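Kitchen display screen losing orders after the Burnero update

Status: Solved
Opened by: Nikau McKinnon
Replies from: Qistina Wuisan

Nikau McKinnon, 9:10
Hello all! We run the café at Sadstead and we moved over to Burnero in October. I love it, the staff love it, and the new split-bill button has made lunchtimes so much calmer. One problem though. Since the latest update the kitchen display drops orders when we're busy. The till says "sent", the customer gets a receipt, and then nothing shows up on the screen by the grill. Quiet mornings are fine. It only seems to happen once the queue reaches the door.

What I've tried so far:
- restarted the till and the display
- swapped the network cable for a new one
- logged out of the kitchen account and back in
- turned off the sound alerts (a guess, made no difference)

Nikau McKinnon, 9:25
Forgot to say, we have 2 tills and one display. Both tills do it. The drinks printer is on the same network and hasn't missed a single ticket, bless it.

Qistina Wuisan, 10:05
Hi Nikau, lovely clear report, thank you! Could you open Settings, then Kitchen, then History, and tell me what the "held orders" number says? And is the display going through a Bolger box or straight into your router?

Nikau McKinnon, 10:40
Held orders says 72! I had no idea that page existed, what a brilliant thing to have. It's going through the Bolger box, under the counter.
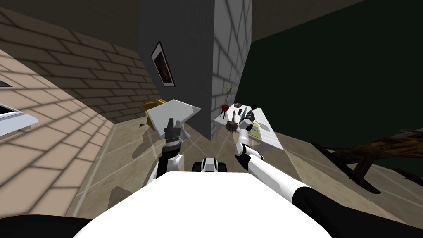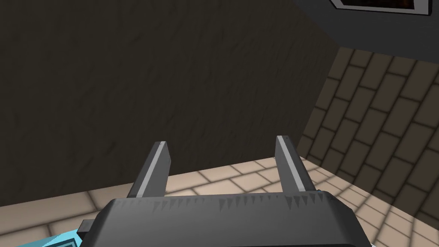

Nikau McKinnon, 10:45
I scrolled back through the held list and they are all from between noon and two. Most are toasties, so anything with a "no onion" or "extra cheese" note on it. Plain orders get through. Could the notes have something to do with it?

Qistina Wuisan, 11:20
Oh, well spotted, that's a big help. Yes, I think they could. The update changed how notes are sent: each one now goes as a separate message, so a busy spell makes far more traffic than it used to. The Bolger box has a queue limit, and when it fills up the orders are held back without any warning on the till. The warning really ought to be there and I've passed that on.

Please try this after closing:
1. On the Bolger box page, go to Queue and look at the limit. It is probably still set to 4.
2. Change it to 100 and save.
3. In Burnero, go to Kitchen and tick "Send notes with order".
4. Clear the held list, or all those old toasties will turn up on the screen at once.

Nikau McKinnon, 17:50
It was set to 4, just as you said. Changed it, ticked the box, and then of course I forgot step 4. The screen filled up with lunch from top to bottom and our chef came out to ask who had booked a coach party. Cleared now! I sent a load of test orders from both tills with the silliest notes we could think of and every one arrived.

Nikau McKinnon, 14:15 (next day)
Full lunch service done and the held list is at zero. So pleased! Is it worth changing the limit on the drinks printer as well, or leave it?

Qistina Wuisan, 14:30
Fantastic news! Leave the printer alone, it doesn't use the queue. I'll mark this as solved, but do reopen it if the number starts to climb again.

Related tickets
Drinks printer cuts off long names
Lirow card reader asks for pairing every morning
Split bill rounds the last share up by a penny
How to move a kitchen display to a second Bolger box
Happy hour prices still showing after closing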